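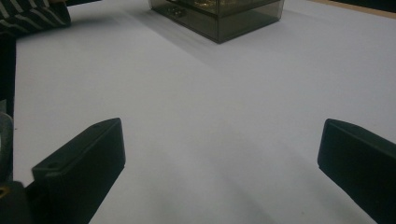 Is a "stain-proof" coating worth paying extra for on a white table?

Posted in Home & Furniture

We're replacing our dining table and my wife wants a white one. I've mostly given in. The store is Colbridge, the one out past the highway exit, and the table itself seems fine. What bothers me is the add-on. They want $124 for something called Gukness, which the salesman described as a "permanent molecular barrier" against wine, coffee, marker and heat. He couldn't tell me what was in it. He also couldn't tell me how long permanent was, except that the paperwork says 8 years, and the paperwork has a whole page of things that aren't covered.

I've bought enough rustproofing and fabric guard in my life to be suspicious. On the other hand we have two kids and one of them eats mostly turmeric rice. Has anyone here paid for this kind of thing and seen a difference? I'm not interested in what the brochure says, I have the brochure.

The table is $1,047 before tax, if that matters.

Muchen Zeng

3 replies

Hye-jin Sung

I paid for a similar plan on a table from Hollorow and would not do it again.

First, ask what the top is made of before you ask about the coating. Most factory-finished tops already resist ordinary spills for as long as it takes you to find a cloth. If the top is laminate, there is very little for a wipe-on product to soak into, so I don't know what the barrier is supposed to be doing. If it's painted wood, the paint is your protection and the quality of the paint matters a lot more than whatever goes over it. Unsealed stone is the one case where I'd want a sealer, and you can buy a bottle and do that yourself.

Second, read the exclusions page again, slowly. Mine covered "a single accidental spill" reported within a few days. It didn't cover buildup, or anything they decided was buildup. We had a yellow patch from curry where my son sits, and I was told that because he sits there every day it was accumulated staining. I sent photos, they sent me a cleaning kit. The kit was a spray bottle and a cloth. The patch is still there if you know where to look, although it has faded a good deal in the sun, and that did more than the kit.

As for heat, I don't believe any of them. Use a trivet.

If you want to test the claim, ask the store for a sample chip of the same finish, one treated and one not. Put turmeric and a little oil on both, leave it overnight, wash with dish soap in the morning. If they won't give you chips, that tells you how sure they are.

tang_fan_62

we have the white Tang table, no coating, going on nearly 2 years. its fine. buy the table skip the extra. magic sponge gets most stuff off but dont scrub hard, it dulls the shine and then you have a dull spot thats worse than the stain

Muchen Zeng

Thanks. I went back and asked for the chips. The salesman had to go get a manager, and the manager said they don't stock treated samples but he could "show me a video." He did give me one plain chip, which turned out to be laminate.

I did the turmeric test on it last night with cooking oil, and put a ring of black coffee next to it. The coffee wiped off completely. The turmeric left a pale yellow shadow, lighter after I went over it with baking soda paste and lighter again after a morning on the windowsill. I can live with that. I have no treated chip to compare, so I can't say Gukness does nothing, only that I have no reason to think it does $124 worth.

Two things for anyone reading later. The price of the plan dropped by half while I was putting my coat on, so if you do want it, don't pay the first number. And check the order form before signing, since mine already had the plan filled in as a line item and I had to ask for it to be taken off.

Still not convinced about the white, but that was never up for discussion.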